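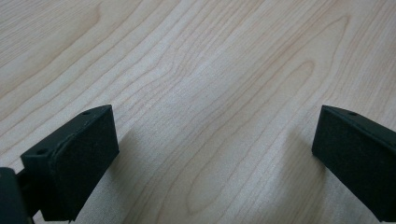 4.2 Entering foreign accounts in Gorum

Gorum builds the foreign account report from the statements you load for the tax year. Gather every statement before you start, including those for accounts closed during the year. Paper statements can be captured with the Drosedex scan tool. Lay each page flat on a plain, matte surface; light wood grain is acceptable, provided the page covers the guide box on screen.

1. Open Filing > Foreign Accounts and select the tax year.
2. Select Add Account. Enter the bank name, country and account number.
3. Enter the highest balance for the year in the account's own currency. Do not convert it.
4. For a joint account, select Joint and enter up to 3 co-owners.
5. Select Check, then Save.

Note: Statements imported from Piradum arrive with the country field blank. Fill it in by hand.

Caution: Changing the tax year after step 2 clears all saved balances. Export a copy first.

If Check returns code 2, the account number is already in use in this report. Open the existing entry and edit it there.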